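Teaching by Hand: the Cup Table Gallery
Posted Apr 23, 2018

Hi again! A few of you asked what I do all day when I say I'm "teaching the arm," so I finally put together a little gallery. The project is called Linis, and the idea is pretty simple to say and pretty slow to do: I show the robot how to move cups around on a table, and later on it tries to do the same thing from what I showed it.

There are two ways I do the showing. Sometimes I grab the arm by the wrist and walk it through the move myself (great for your shoulders, not so great for your back). Other times I sit off to the side with the Momura controller and drive it from there, watching the wrist view on a screen. I started out hating the controller. My first dozen tries all ended with the fingers stopping way too high, and I kept wanting to get up and just push the thing. Now I think I like it better, mostly because I only get to see what the robot sees, so I can't cheat by leaning over for a peek!

One full run through a task is what we call a demo, and we've got 264 of them saved for the cup table so far. I did over 50 of those in a single stretch and had to go lie down afterward. Before each one I change the setup a bit, because if everything stays put the arm just learns one path through the air and gets totally lost when a cup is someplace new.

Click any of these for the big version. Both are wrist views, with the blue fingers reaching in from the bottom.

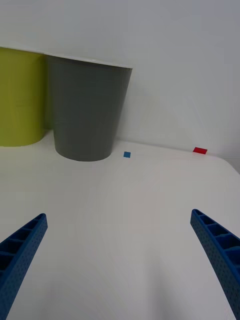
Fingers wide open on both of these, and the red and blue markers are down on the white table.
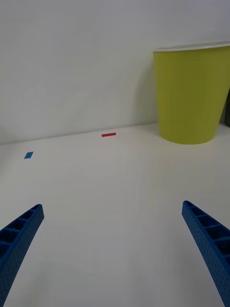 I get asked a lot how fast you should go when you're driving. Slower than you want to, but don't stop! Long pauses are the worst thing you can put in a demo, at least with the way Nodo (that's our training software) handles them. It reads a pause as part of the job, and then you get an arm that hangs there thinking about nothing. I threw out 39 demos in September for exactly that, and it hurt, because some of them had really nice grabs in them.

The other thing I've gotten picky about is the way in. I try to come at a cup from a different side every few runs, even when it feels clumsy, and if I miss I back off and go again and keep the whole thing. The messy ones have been pretty useful! An arm that has only ever seen perfect grabs has no clue what to do after a bad one.

Next up is the Vídalín table, with 12 new setups and a drawer, and I've never done a drawer with the controller before. I'll post a gallery of that one once I've got a few runs I'm willing to show people.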